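**Budgeting for a humanoid in a small room: what am I forgetting?**

Posted by **Efua Essien**, Dec 28, 2020

Hi all! I have to hand in an equipment plan for our little workshop at Greltholm and I'm a bit lost, so I'm hoping someone has been through this. We want to start with simple tabletop jobs, picking up small things from a desk and putting them down again, that kind of stuff. The robot itself is sort of decided (my boss has her heart set on the Kanov one, and I'm not going to fight that), but I only have numbers for the robot and a spare hand. Everything else on my sheet says "misc" and I know that won't fly.

The room is small. We'd have one white desk pushed up next to a fridge, a radiator right by it, and a wood floor that I'd rather not wreck.

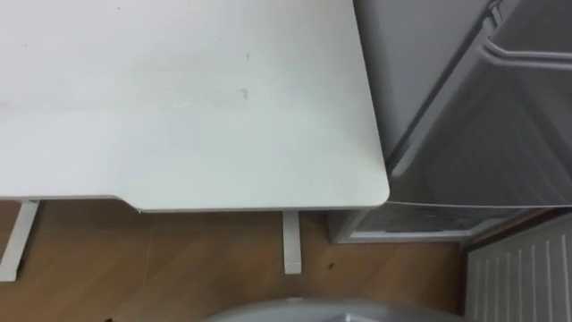 So I can't move the desk far, and I'd love to keep the one we have. My questions, I guess, are whether I need a proper workbench, whether I should pay for floor covering, and how much to set aside for all the bits. We'd order in July if the money comes through. Oh, and does anyone bother with a second hand as a spare, or is that me being nervous?

---

**Adjoa Antwi**

Ooh, I did this exact spreadsheet for the Tapia lab and I got it wrong the first time, so learn from me!

Keep the desk. I bought a fancy bench and we went back to a plain desk inside of 3 weeks. What you do want to check is the height, and whether the robot can get its feet close enough without kicking a leg or a foot bar. Put tape on the floor where you think it'll stand, then stand there yourself and reach for the far corner. If you're leaning, it's too far. A plain white top is fine for arm work, but if your vision software has trouble with white cups on a white desk, try a sheet of colored paper before you spend anything.

Lines I'd put on the sheet in place of "misc":

- Cables and cable covers. I put down 200 dollars and used all of it. Ours trailed a long black cable off the back and I tripped on it more than once.
- Power strips, the good kind with a long cord.
- Shelving. You will end up with packages and odd little boxes and you want them off the floor.
- A standing fan, if the room gets stuffy in summer. With a July start I'd buy it now while they're cheap.
- Stuff to pick up! Cups, small boxes, a few bright things. I spent 30 dollars at a discount store and it lasted ages.

And yes, get the spare hand. Fingers were the first thing we sent back for repair, and we waited 6 weeks.

For scale, a full-size robot working at a desk takes up way more of the room than the floor plan makes you think, mostly behind it, with the cable and everything: 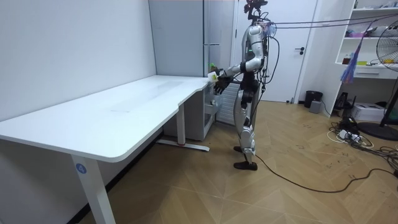 ### Floor and radiator

I wouldn't cover the whole floor. We got one mat, it curled at the corners, and the feet caught on it, so now it lives in a closet. Bare wood has scuffed a little and I've made my peace with that. For the radiator I'd keep the standing spot as far forward as you can and leave yourself room to walk around the back. Ask the seller how warm it's allowed to get back there, because our manual was vague and I had to email them.

---

**zerside_fan**

just get a cheaper arm and clamp it to the desk?? legs are a waste if all it does is tabletop. my cousin's place looked at the Zerside arm and it was a lot less

---

**Efua Essien**

Thank you Adjoa, this is so helpful! I taped the floor this afternoon and I can reach the corner, just barely, so the desk stays and I'm going to shift the standing spot a bit to the left. Mat is off the list and the second hand is on it. @zerside_fan I did bring up an arm and got a very firm no, we want it to walk between rooms later on, but I'll put the price in as the backup option so they can see I looked.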